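About Ruranari

Hi, I'm Ekkachai Chuensuk, and Ruranari is my site. I write about streaming boxes, smart speakers and the other small gadgets that end up plugged in behind a TV, plus the stores that sell them and the odd ways they go about it.

I started in December with a single post about a Dineck remote that wouldn't pair with anything in my apartment. I figured my brother would read it. A few days later I had over 200 emails from people with the same remote and the same blinking light, and I answered every one of them (it took forever, and I loved it!). So I kept going.

These days there are 251 posts up. Most are short news items: a price drop, a listing that went away, an app that finally showed up on the box you own. The longer ones are reviews, and I don't publish a review until I've lived with the thing for 20 days. That makes me slow. When the Ginting stick came out, every other site had a verdict by lunch and I was still fighting with its Wi-Fi menu.

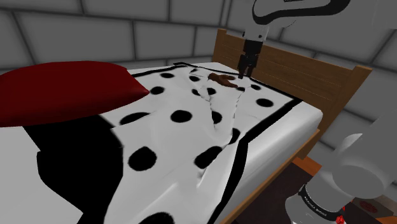
A robot arm over a polka-dot sheet, computer rendering.

A word on money, because people ask. I buy what I review with my own cash, and if a company lends me something I say so in the first line and mail it back. Some store links pay me a small cut. Hirnard hosts the newsletter, which goes out to 3069 of you, and I pay them the normal rate like anybody else. There are no sponsored posts, and please stop offering — I'm looking at you, phone case people.

Tips are always welcome. If you spot a product page that has vanished or a box on a shelf before it's been announced, use the contact form and send a screenshot if you can. I read everything, usually late at night, and I'll never use your name unless you tell me it's okay.

Page last updated March 3, 2020.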